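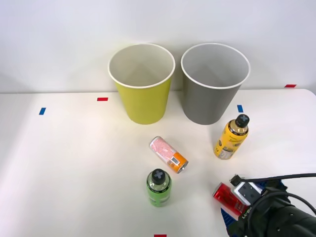 ¿En qué punto está la recogida selectiva en los centros adheridos al programa?
Los 11 centros separan ya envases y papel, y cuatro de ellos han empezado también con la materia orgánica.

Informe de avance del programa de separación de residuos en comedores y salas de descanso
Presentado a la Fundación Adulia
27 de febrero de 2018

El presente informe recoge el trabajo realizado desde la entrega anterior y la parte de la subvención que queda pendiente de ejecutar. Las cifras proceden de los partes que cada centro envía al cierre del mes.

Implantación

Los dos centros que faltaban, Pundham y el edificio anexo de Rathjen, se incorporaron después de las fiestas. En Pundham hubo que cambiar la ubicación prevista de los contenedores, que tapaban en parte una salida de emergencia. Se colocaron junto al office de la primera planta y el servicio de limpieza adaptó su recorrido. En Rathjen la puesta en marcha no tuvo incidencias, salvo un retraso en la entrega de las tapas azules.

En el periodo se han recogido 223 bolsas de envases. El papel y el cartón se retiran sin embolsar y no figuran en esa cifra. El dato corresponde al conjunto de los centros — el desglose se enviará con la memoria económica, tal como pide la cláusula de seguimiento.

Calidad de la separación

El error más frecuente sigue siendo el vaso de papel. Muchos usuarios lo depositan en el contenedor azul, cuando el gestor nos pide que vaya con los envases por el recubrimiento interior. También llegan botellas con líquido, que mojan el resto de la bolsa y aumentan el peso. Las latas apenas dan problemas.

Se ha modificado el cartel de las salas de descanso. El anterior enumeraba los materiales por su nombre técnico y resultaba poco útil; el nuevo muestra los objetos habituales y el color del contenedor que les corresponde. Falta cambiarlo en dos centros, donde todavía quedan ejemplares de la primera tirada.

Formación

Se impartieron cuatro sesiones para el personal de limpieza y de cocina. La asistencia fue buena en el turno de mañana y escasa en el de tarde, que coincide con el cierre de los comedores. Proponemos repetir la sesión de tarde a una hora más temprana. El material impreso ya está pagado y no supondría gasto adicional.

Contrato de retirada

La empresa Trondasard mantiene la frecuencia acordada en todos los centros. En el último periodo hubo dos retiradas fuera de plazo, ambas comunicadas por escrito y resueltas al día siguiente. Hemos solicitado que el aviso se haga también por teléfono, ya que el correo general no se consulta por la tarde.

Ejecución del presupuesto

La partida de contenedores está agotada. La de cartelería conserva un remanente pequeño, que se destinará a los dos centros pendientes. En formación queda saldo suficiente para la sesión mencionada. Solicitamos autorización para traspasar lo que sobre de transporte a la compra de bolsas compostables, cuyo consumo ha sido mayor de lo previsto en los centros con materia orgánica.

Próximos pasos

En marzo se revisará el punto de recogida de Pundham y se terminará el cambio de carteles. La ampliación de la orgánica a otros centros depende de que el gestor confirme su capacidad de recepción. Hemos reclamado la respuesta y la remitiremos a la Fundación en cuanto la tengamos.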